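Search this blog Go

Two cubes, two baskets, and my summer

Aug 24, 2025

OK so I promised a few people I'd write up the pick-and-place thing once it stopped embarrassing me, and it has mostly stopped, so here we go. Get a coffee, this one rambles.

If you're new, the short version is that I've been training a small policy to put a colored cube into a basket. You give it a goal (red cube, back basket, that sort of thing) and it works out the arm motion from the camera pictures plus the joint angles. It learned by copying me. I drive the arm by hand through the task, the computer saves everything, and then a network tries to guess what I would have done next. Behavior cloning, the oldest trick in the book, and I love it dearly.

The question I got stuck on back in December was which cameras it needs. Everybody uses at least one fixed camera and one on the wrist these days, and I did too, mainly from copying what I'd seen in papers. But training with both is slower, and my graphics card is not a young card. So I wanted to know what the wrist view was buying me. Colin Whitlock bet me a lunch at Podville (the noodle place, not the podcast place, yes there are two) that it was buying me nothing on a task this easy. I said it was buying me everything. We were both kind of wrong, but I'll get to that.

The plan was simple. I recorded one big pile of demos, with both kinds of camera saving the whole time, so every version of the policy would learn from exactly the same driving. Then I trained three policies. One got only the fixed view, one got only the wrist view, one got both. Same network, same number of steps, same everything else. I kept the cubes and baskets the same too, and moved the layouts between demos so it couldn't just memorize a path.
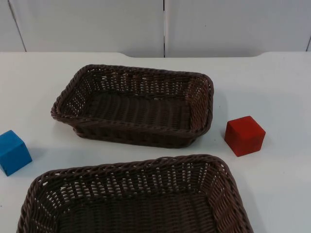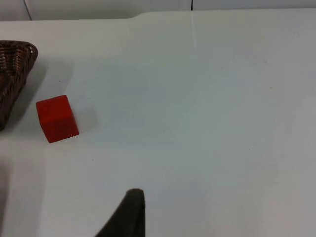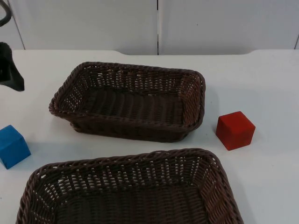 Recording is the boring part that decides everything, and I'd forgotten how much of it there is. I did 117 demos and threw out a bunch of early ones where I was driving like somebody parking a boat, then redid them until I was back at 117 good ones. My hands got better as I went, which is a problem of its own, because the early demos wander and the late ones are snappy, and the network has to average over both versions of me. The layouts worried me more, though. Look at the red cube sitting just off the side of the back basket, with that small gap between them in the wrist view. That gap is where the fingers have to fit if you come in from the basket side, and it's exactly the kind of spot I kept avoiding when I drove, since I'd always swing around to the open side. So the policy learned to swing around too! Great when there's room. When I later put a cube with a basket on one side and the second basket on the other, it hadn't the faintest idea what to do and hovered there like me in front of the cheese counter.

Anyway, results. I saved the network at 2000 steps and again at 4000 steps, and tested both.

At 2000 steps the fixed-only policy was the clear winner, and Colin was unbearable. It went to the right cube nearly every time and it knew where the baskets were. The wrist-only one was a mess. If the cube it wanted wasn't in view when it started, it would drift off in whatever direction most of my demos went, and sometimes it would stumble on the other color and just go for that. I can't blame it. If all you can see is the patch of table in front of your own fingertips, "the red one" is only useful once you've found it.

The both-cameras policy at 2000 steps was weirdly worse than fixed-only. I spent an entire evening convinced I'd mixed up the camera channels. I hadn't. (I did find a different bug, in how I was cropping, which affected all three the same way. I fixed it and retrained all of them, so the numbers in my notebook from before then are trash.)

Then at 4000 steps the picture flipped. Fixed-only hardly improved. Its misses were all the same kind of miss: right cube, right general spot, fingers closing a little too far forward or back, and the cube getting shoved along the table. From a fixed camera it's just hard to judge that last bit of distance. The both-cameras one had figured out how to use the two views together, and its grasps got much cleaner. It would go to the correct side of the table first and then sort of settle over the cube. Lovely to watch, I may have clapped.

So who won the bet? Jade Garside read over my notes and ruled that Colin was right about early training and I was right about late training, and that we should each pay for our own noodles. I've appealed.

A few loose ends before I forget them. Hakim Pattinasarany asked why I didn't mask the wrist view during the long approach and only turn it on near the cube. Great idea, and I haven't tried it, but it's next on the list. Glenys wanted to know if dropping out one camera at random during training would help with the early slump. I gave that one quick run and the slump got smaller, but one run is one run and I'm not going to hang my hat on it.

The other thing I want to redo is my own driving. I'm going to record a fresh batch where I force myself to come in from the awkward side on purpose, even when it's slow and ugly, and see if the hovering goes away without touching the network at all. My guess is that fixes more than any camera change would. If you've tried something like that with your own demos, leave me a comment, I'd love to know how many awkward ones you needed before it took.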